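Marking a Football Field for Band Drill

These steps cover a practice field with no painted yard lines. Two people can do the job with a long tape, a string line and a can of field paint.

1. Set the front sideline first. Drive a stake at each end, pull the string tight and paint along it.

2. Find the 50 and mark it with a double dot. Measure outward from there to both goal lines. Starting at one goal line lets tape error build up across the whole field.

3. Put a dot every five yards. Students march eight steps to five yards, so each step is 22.5 inches.

4. Square the corners with a 3-4-5 triangle. Measure 30 feet along the sideline and 40 feet up the goal line. The diagonal should read 50 feet. Move the goal line until it does. 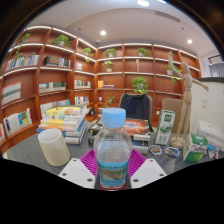

5. Add the hash marks. On a high school field they sit 53 feet 4 inches in from each sideline, or 28 steps at the standard step size. College hashes are 60 feet in, so check which set your drill was written for.

6. Walk the field with a drill chart before the paint dries. Call out 3 random dots and have your partner stand on each one.

Repaint after heavy rain or mowing. If the stakes must come out, sink a short length of pipe flush with the ground at each corner and measure from those next time.

Posted by Nermina Vidmar, 26/12/2021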